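Where Do Scratches Come From?

Look at the floor of any metal bin that gets used a lot. Things go in, things come out, and the metal keeps a record of it.

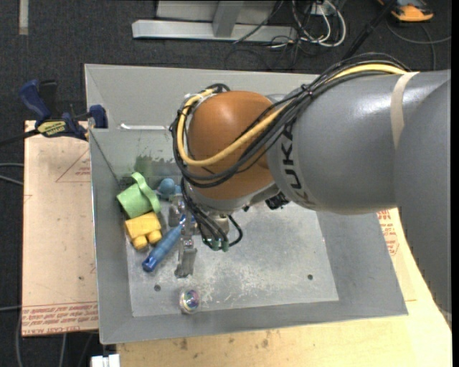
What is a scratch?

A scratch is a tiny ditch. It forms when something hard is dragged over something softer and pushes a little of it aside or scrapes it off. The metal floor of the bin has whitish scratches and worn patches all over it. The bottom of a ditch is rough and bounces light in many directions, so it often looks paler than the smooth metal next to it.

Which things scratch metal?

A plastic cup is softer than steel. If you slide one across a steel tray, the cup usually gets the worst of it. Sand is different. Many grains of sand are made of quartz, and quartz is harder than most steel. One grain stuck under a toy can leave a long line.

Scratch or smudge?

The back wall of the bin has dark green smudges on it. A smudge sits on top of the metal. A scratch goes down into it. You can often tell them apart with a fingernail — run it gently across the mark and see if it catches. Never do this on a sharp or rusty edge.

Why do bins have sloping walls?

The walls of this bin slope. Small things that land on a slope tend to slide down toward the floor, where they are easier to reach. Round things may roll until they meet a wall or another object. A cup with a big handle can end up tipped on its side and stay there.

Try it yourself

You need an old metal baking tray (ask first), a plastic cup, a coin and a spoonful of dry sand.

1. Slide the cup across the tray 20 times. Look closely.
2. Do the same with the coin in a different spot.
3. Sprinkle the sand in a third spot and slide the cup over it, 20 times again.
4. Wipe the tray and hold it near a lamp. Tilt it slowly.

Which spot has the most lines? Wash the tray well before you put it away.

Words to know

Hardness: how well a material stands up to being scratched.
Abrasion: wearing away by rubbing.

More from Plondex for Kids: Why Does Rust Spread?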